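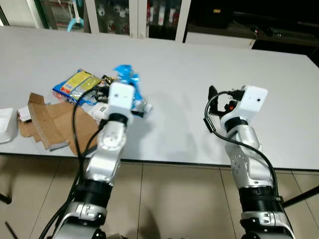 Final round of the Tirkum Open, April 6, 2018. Going to post as I walk. Signal is bad past the sixth so this will come in lumps, sorry in advance

For anyone new: 54 holes, decent field, winner gets a spot in the Pleltevitz later in the season. Prize money not huge. The spot is what they all want

Khalil Farah starts at four under, three back. Two groups ahead of the leader. I'm following Farah. Have been all week so why change now

Wind up already. Left to right on the first, flags properly straight. Yesterday morning was dead calm and everybody went low. Not today

He's 32, been at this since college, won once on this tour and it was a rain-shortened thing he doesn't like talking about. Lost his card two seasons back. Has been living near the Abugri range and hitting balls till dark, his words

First hole. Driver down the left, let the wind bring it back. Wedge to maybe four feet. In. Five under. Good start!

Second, par. Missed the green short, chipped up, tapped in. No drama

Third is the one with the false front. Two guys in the group ahead had putts roll back off. Farah took an extra club and went long on purpose. Two putts from the fringe. Smart

Someone asked what he's putting with. Old blade, taped grip, had it years. He tried a mallet in the winter and gave it to his brother in law

Four. Par five, wind behind. Didn't go for it in two, which had the people near me grumbling. Laid up to a full wedge, spun it to six feet, made it. Six under. Grumblers quiet

Bogey on five. Bunker, plugged a little, couldn't get it close. Back to five under. Walked off fast, didn't look at anyone

Leader made birdie behind us I think. Heard a roar, could of been for a sandwich

Ok no signal for a while. Catching up. Birdie on six. Long one. Long long one, across the whole green, up the ridge and down again, dropped in the side. He laughed out loud. Caddie did a small dance

Then birdie on 7 right after, nice little hold-up 8 iron against the wind. Seven under. That's the swing he's been working on, the short finish one. Ball just sat up there and came down soft

Scoreboard by the eighth tee says the leader gave one back so he's at seven too. Tied!! Was not expecting to type that before the turn

Eight, par. Lipped out from ten feet. Stared at the hole a while

The walk from eight to nine is miserable btw if you're coming out next year. Straight uphill, no shade, one water fountain and it's warm. Bring your own

BIRDIE on nine. Out in 32. Five birdies and a bogey in that wind. Eight under and alone in the lead for now

Bought a hot dog. Ate it in the time it took him to cross the road to ten. Regret it

Back nine here is a different course. Front is open and you can bail out. Back runs down along the Melach and then along it again coming home, and the water is on the wrong side for anyone who fades it. Farah fades it

Ten, par. Iron off the tee. Eleven, par. Iron off the tee again. He's playing away from the river and I don't blame him

Leader just turned. Birdie on nine as well, so eight under each. The kid is 22 and hits it miles. Second year out. Doesn't seem to feel anything. I mean that as a compliment

Rules guy on a cart went past at speed. No idea where to

Waiting on the 12 tee. Par three, all carry over a bend in the Melach, pin tucked front right. Three groups backed up. Players sitting on their bags. Farah eating a banana and chatting to a marshal about fishing

Long wait. Wind's swirling down here too, trees one side and open water the other. One guy in the group ahead hit, ballon­ed, splash. Re-teed, splash. Feel sick for him

Farah aimed at the fat of the green. Pulled it. Back left, miles from the hole, downhill putt toward the water. First putt raced seven feet by. Missed the one back. Bogey

Seven under. One behind. You'll take a bogey there over the alternative, but a three putt always stings more than a bad swing. He had his hat off for the whole walk to thirteen

Replying to a few of you. No, no TV. There's a radio stream but it cuts out. Yes the greens are quick. No, I don't know him, I've talked to him twice, once to say excuse me

Thirteen. Par. Good up and down from some ugly grass. Might be the shot of the day and maybe thirty people saw it. He opened the face right up and basically threw it straight in the air

Should say something about the setup. Rough is up from last year, fairways look narrower too. I like it. Last year was a putting contest and half the field could have won. This year you have to drive it

Fourteen!!! Birdie. Three wood, wedge, eight feet, never leaving the hole. Eight under again

Leader parred twelve. Of course he did. Hit it right at the flag, apparently, I'm getting this off a guy with the radio in one ear

Fifteen is the one. 15 has decided this thing the last few years. Par five, dogleg left, river all down the left, green sticks out into it. You can get home in two if you're brave off the tee. Bogey's easy, double's easy

He has driver out. Oh boy

Best drive of the week. Started it over the water (!!) and let it come back. Fader's shot, made for him. The carry must be frightening from up there

Debate going on between him and the caddie. Hybrid out. Hybrid back in. Five wood out. Hybrid again. I can't watch and I am watching

On the green. ON THE GREEN. Fifteen feet or so, maybe less

EAGLE

Sorry. Eagle. Ten under. He didn't even celebrate, just put his hand up and then put it on the back of his neck. The noise was something. People running down from the bank to get a spot on sixteen

Lead is two if nothing's changed. Radio guy says nothing's changed. Radio guy also says his battery is on its last legs

Sixteen, par. Boring, lovely, middle of the green and two putts

OK updates behind. Kid birdied fourteen and then only parred fifteen after going for it, got a bad bounce off the bank. Nine under with three left. One shot in it

Seventeen. Farah in the trees right. The overcorrection, you could see it coming, he was so worried about the river. Punched out sideways. Wedge to 12 feet. Putt... missed. Low side all the way. Bogey, nine under

Tied. My legs are done. Why did I wear these shoes

Eighteen for Farah. Par four, river left one more time, clubhouse behind, grandstand such as it is. Fairway. Seven iron to the middle. Putt for birdie from a long way, good pace, stops on the edge. Tap in. Nine under, signed for

So now he waits. He's gone to the practice green and is rolling four footers with his back to everybody. Doesn't want to see the board

Kid bogeyed sixteen. Eight under. Farah leads by one in the clubhouse. People round me telling each other it's over. It's not over

Told you. Kid birdied seventeen. Nine under. Long putt from off the green, fist pump and all, you could hear the crowd from here

Kid in the fairway on eighteen, forty yards past where Farah's was. Silly

Kid's approach pin high. Putt for the win. Slides by. Didn't breathe for that one. Playoff, back to the eighteenth tee, same hole till somebody wins it

First extra hole: both par. Both two putts. Farah's second one was a nasty little left edge thing and he took ages over it. Holed it dead center

Light going a bit, wind has dropped finally, now that it's no use to anyone. Crowd about doubled with everyone coming in off the course

Back up to the tee in carts. They shared one. Talking the whole way up, no idea what about

Second extra hole. Kid first. Driver again. And it's left. It's wet. Oh no. You can't say he wasn't consistent, hit driver there every time all week

Farah with the iron. Fairway. Gave himself a long second and didn't care

Kid dropped and hit a monster onto the front of the green. Good grief. Still not finished then

Farah on, back of the green, two putts to win most likely. Kid's putt for four first... missed it by a hair

Farah's lagged it to a couple of feet. Marked it. Cleaned it. Put it back. Marked it again. Please

In. Khalil Farah wins the Tirkum Open. Par on the second playoff hole. Going to the Pleltevitz

Hat off, hugged the caddie, then went straight over to the kid and said something for a good minute. Kid nodded a lot. Nice to see after a day like that

Quick bit from his chat by the green, typing from memory so don't hold me to the exact words. Said the hybrid on fifteen was the wrong club and he hit it a bit thin and it came out perfect. Said he's keeping the putter

Full scores when the tour site updates. Third was two shots further back at seven under, didn't see a single shot of his, will try to do better

Shuttle line is very long. Walking to the lot. Will answer replies tonight when my phone's charged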